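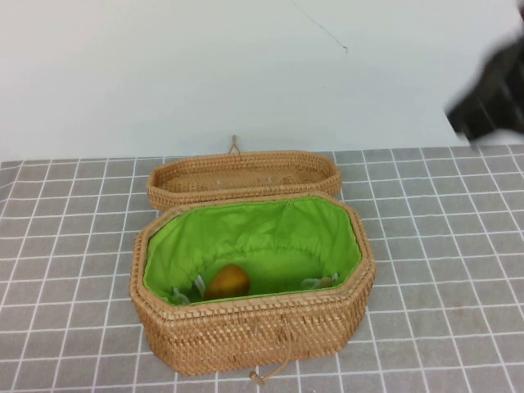
3.2 Households and storage habits

We were delighted by how willing people in Damberg were to talk about bread. Of the 100 households we visited in May, nearly all baked at home, and most had firm views on where a loaf should spend its first night. Lidded baskets with a cloth lining (Figure 2) were common in the older streets, while the newer flats near Mamero favoured tins.
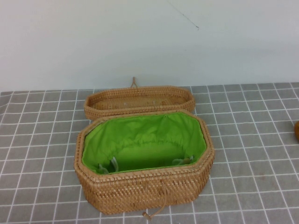

Crust softness was scored by the bakers themselves on the scale set out in Section 2, at breakfast and again in the evening. The evening scores are the exciting ones! Sourdough held up far better than we had dared to hope, and rye hardly changed at all.

Figure 2. Lidded rattan basket with green fabric lining.

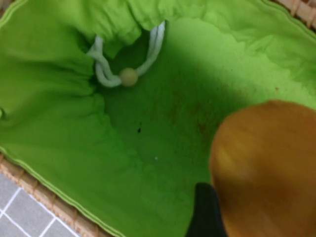 Roughly 1,000 scores were gathered in this way, and the spread between neighbours was often wider than the spread between recipes. We think kitchen warmth explains much of this, as the Somboon survey suggested for rice cakes, and we return to the question in Section 3.3 with the flour records from the Briletti mill.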